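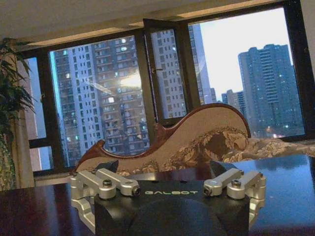
Fig. 3. Chaise longue, high curved end at left, long low seat running off to the right. Carved wooden frame with a glossy reddish-brown finish.

Unit 7 – Reading a show-wood frame
Drovden Furniture Studies, course notes

Show wood is any part of the frame left exposed after upholstery. On a chaise longue it is concentrated along the back, where it sets the outline of the whole piece.

Trace the top rail in Fig. 3 from the scroll at left. The line dips, climbs to a tall rounded crest, then drops toward the seat. Record this as one continuous S-curve – do not break it into separate arcs on the worksheet.

Terms
Crest: highest point of the top rail.
Scroll: carved spiral or curled end.
Rebate: step cut in the frame to receive the edge of the cover.

Color is weak evidence of species. A mahogany color may come from stain on a paler wood. Enter "reddish-brown, gloss" under finish and leave species blank until the underside has been checked.

Note where wood and cover meet. In Fig. 3 the frame reads as a thin dark border around the upholstery.

Reading: Cillari, p. 136; Leline, ch. 12.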